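Mantenimiento de células robotizadas
Apuntes de la unidad 5: célula de manipulación de procesadores
Profesor: Nicanor Gaete

1. Alcance

Esta unidad trata la puesta a punto y el mantenimiento de la célula Bárány del taller, dedicada a colocar y retirar procesadores en un útil fijo. Se supone leída la unidad anterior (sistemas de referencia y calibración de herramienta). La parte de visión se estudia aparte; para lo que sigue basta saber que la cámara va montada en la muñeca y que su posición respecto a la pinza debe comprobarse cada vez que se desmonta cualquiera de las dos.

La célula consta de brazo, pinza de dos dedos, útil y armario de control. El programa de trabajo se llama Trastby y se guarda con el contador de ciclos en el propio controlador. En la última revisión, hecha en abril, el contador marcaba 1.276 ciclos desde el cambio de dedos.

2. Condiciones previas

Antes de entrar en la zona de trabajo:

- Llevar el brazo a la posición de reposo y quitar la habilitación de motores.
- Bloquear el seccionador y retirar la llave.
- Retirar el procesador si ha quedado alguno entre los dedos. Se sujeta con la mano antes de abrir la pinza.
- Ponerse la pulsera antiestática y conectarla al punto de tierra de la bancada.

La apertura manual de la pinza se hace con el mando de servicio. No se fuerzan los dedos con destornillador ni con alicates: la holgura que aparece después en las articulaciones no se corrige por ajuste y obliga a cambiar el eslabón completo.

3. Ajuste de la pinza

Los dedos sujetan el procesador por los bordes. La cara metálica del disipador no debe recibir esfuerzo lateral, y la cara de contactos no debe tocar nada hasta que la pieza esté alineada con su alojamiento. De ahí que el paralelismo entre dedos se verifique antes que la fuerza de cierre.

Secuencia de ajuste:

a) Aflojar media vuelta los tornillos de hexágono interior del dedo que se va a corregir.
b) Cerrar la pinza sobre el calibre plano a velocidad mínima.
c) Dejar que el dedo asiente contra el calibre y apretar en dos pasadas, alternando tornillos.
d) Abrir, cerrar de nuevo y pasar la galga por ambos extremos de la zona de contacto. La diferencia admitida es de 5 centésimas de milímetro.
e) Marcar los tornillos con laca.

La fuerza de cierre se fija después, en la pantalla de herramienta. El valor de partida del taller es 4 N. Si la pieza gira entre los dedos durante la aproximación, se revisan primero la limpieza de las puntas y el paralelismo; subir la fuerza es el último recurso y queda anotado en la ficha.
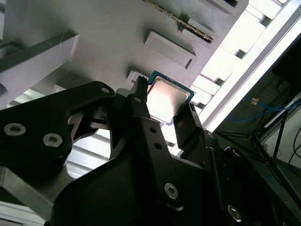
El punto de herramienta (TCP) se vuelve a medir siempre que se haya movido un dedo, aunque el ajuste parezca pequeño. Se utiliza el método de cuatro orientaciones sobre la punta de referencia. Un error de orientación apenas se aprecia con la pinza vacía y se manifiesta al insertar: un borde del procesador llega antes que el opuesto y la pieza se inclina.

4. Verificación del útil

El útil se inspecciona con el brazo en reposo. Se limpia con aire seco a baja presión y un paño sin pelusa; los disolventes quedan excluidos. A continuación se comprueba lo siguiente:

- Fijación a la estructura. El útil no debe moverse al empujarlo con la mano en ninguna dirección.
- Cantos del alojamiento. Las rebabas se anotan y no se liman sin autorización.
- Origen del sistema de coordenadas de usuario. Se repite la medida y se compara con la guardada.

Si el origen se ha desplazado, se corrige el sistema de coordenadas de usuario. Los puntos del programa no se tocan -- es el error más frecuente en las prácticas y el que más tiempo cuesta deshacer.

5. Puesta en marcha

Primera pasada en modo manual, velocidad reducida, sin pieza. Segunda pasada con el procesador inerte de prácticas, deteniendo el brazo en el punto de aproximación para comprobar a ojo la alineación. Si ambas son correctas, se ejecutan 44 ciclos seguidos en automático con el vallado cerrado. Un solo fallo de inserción obliga a volver al apartado 3.

6. Ficha de intervención

Se rellena en la aplicación Bilance al terminar, con el contador de ciclos, los valores de galga antes y después del ajuste, la fuerza de cierre y las correcciones de coordenadas. Los repuestos (dedos, tornillería, eslabones) se piden a Alell con la referencia grabada en la pieza retirada.

Las dudas sobre la aplicación se consultan con Dorottya Halász en el despacho del taller. Para la próxima práctica, cada grupo traerá calculada la matriz de transformación entre la muñeca y el TCP con los datos de su propia medida.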